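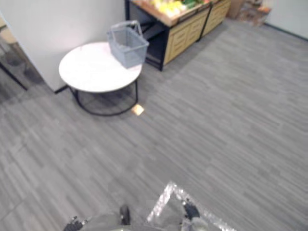 The practice shop at Storberg, with the round basket table in front of the produce display.

STORBERG, 20/02/2026 – Members of the Storberg Shared Workshop have finished the first stage of Lilla, a two-armed shopping robot they are building in their spare time, and will open the project to visitors in April.

Lilla is meant to do one job: carry a basket along a produce display, pick out the items on a short list and put them in the basket. The group has been working on the robot and on the small practice shop it runs in for 14 months. Both are housed in the Petersen building, where the workshop rents its space.

The first stage covered the arms, the hands and the body casing, along with the software that lets one hand hold a basket while the other works. The second stage, which starts next month, is about picking without a person at the controls. At present Lilla is driven by an operator for most of each run. The operator's movements are recorded, and the recordings are used to train the picking software.

"We started with an arm bolted to a bench and a box of plastic carrots," said a member of the build group. "It could pick up a carrot. Then we tried to have it hold a basket at the same time, and we spent most of a winter on that."

The build group has 18 members. Most of them already used the workshop for other things, including furniture, bicycles and model trains, and a few joined for the robot. Work on the hands is split between two smaller teams, one for the mechanical parts and one for the wiring. A third team looks after the practice shop.

The produce is imitation, so it does not spoil and can be handled many times over. The assortment includes cucumbers, carrots, tomatoes, chili peppers, green beans and napa cabbages. The shop team changes the layout between sessions so that the software does not learn to reach for a fixed spot.

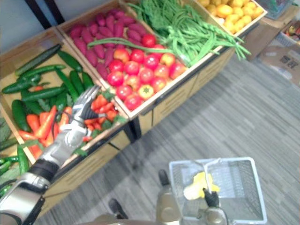 Long, thin items have given the group more trouble than round ones. Beans tangle with whatever is next to them, and a carrot that lies at the wrong angle has to be taken from the side. The fingers were first built to close all at once. They have been rebuilt so that the operator can set how far they open before the hand goes down into the produce, and the cables were moved to shorten the reach between wrist and fingertip.

Basket handles were the other problem. A thin handle turns in the grip when the load is off center, and the basket swings when the robot stops. The group slowed the base down and added a short pause after each move. A run that used to take five minutes now takes longer, and members say they are content with that for now.

"Speed can wait," said a member of the team that works on the hands. "If the basket tips, the run is no good to us and we have to set everything up again."

Parts for Lilla come from several sources. The rolling base was bought used from Zenness, a local dealer in warehouse equipment, which also let the group return a first unit that had a worn wheel bearing. Brackets and covers were made on the workshop's own machines. Motors and controllers were paid for out of a project fund that members pay into each month. The workshop does not put its general dues toward single projects, and that rule was kept for this one.

Building the practice shop was cheaper than building the robot but took more floor area than planned. The first version was laid out with tape in a corner of the metalwork room, and it had to be cleared away every evening. When a carpeted room in the Petersen building became free, the workshop took it on a one-year lease. The group checked early on that the base would roll straight on the carpet tiles. It drifted slightly to one side at first, and the drive software now corrects for this.
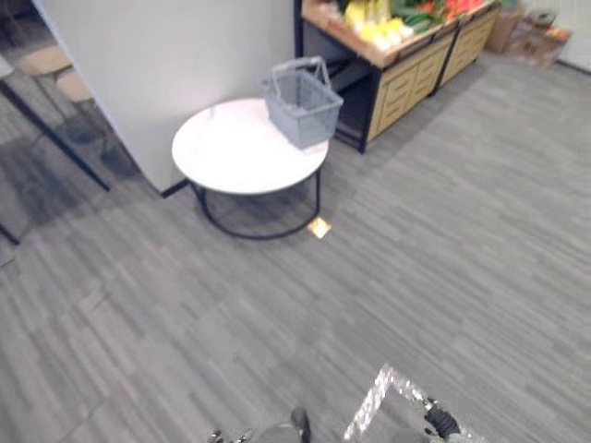

Each practice run is set up from a written sheet. The sheet says where the basket goes, which items are on the list and which compartments they are in. After the run, the operator notes what was picked, what was dropped and whether anything was knocked out of place. Items on the floor are left there until the notes are complete. The sheets are kept in a binder by the door as well as on the workshop's server, at the request of members who do not use the server much.

The group set itself a target for the end of the first stage: 20 runs in one day without a hardware fault. It was met on the third try. The first try ended with a loose connector in the left wrist, and the second was called off when the base lost its charge before lunch. The charging routine has been changed since then, and the wrist connectors now have a locking clip.

Safety rules at the workshop apply to Lilla as they do to the saws and the lathe. One person operates, a second person holds the stop button, and everyone else stays behind a line while the arms are powered. New members of the build group go through a short introduction before they may do either job. Visitors do not operate the robot.

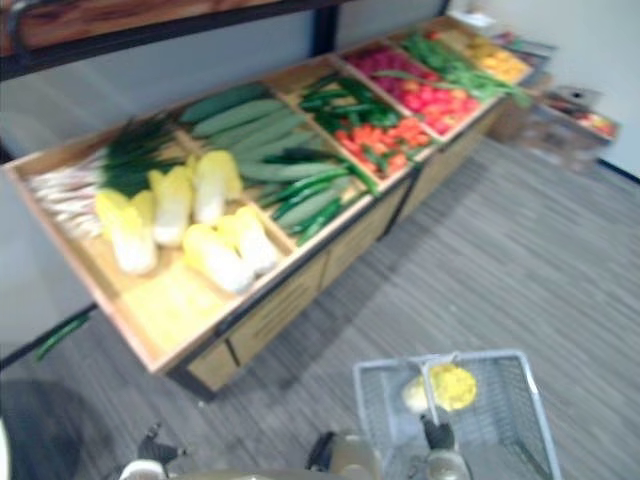

For the second stage, the software will first be tried on a single compartment at a time. Cabbages are likely to be the first item. They are large, they stay where they are put, and the camera can tell them apart from the bare tray. Chili peppers will come near the end. The group has also begun work on a routine for putting an item back, which members asked for after a number of runs in which the wrong thing went into the basket.

There is no plan to sell Lilla or to use it in a real store. Drawings for the brackets and the hand covers will be shared with other workshops once the second stage is under way. The wiring plans need to be redrawn first, as the current ones still show the old cable route.

The open day in April will be held at the Petersen building. Runs will be shown in the morning and the afternoon, with time in between for questions to the teams. Visitors will also be able to see the earlier versions of the hand and try the grip by moving the fingers with the power off. Entry is free. Groups and schools are asked to write ahead, as the room is small.

About the Storberg Shared Workshop
The Storberg Shared Workshop is a member-run space for woodwork, metalwork and electronics. It is open to adults who have taken the basic tool course. Membership is paid by the month.

Press contact
Storberg Shared Workshop, Petersen building. Requests for photographs, or for a visit before the open day, can be left at the front desk during opening hours.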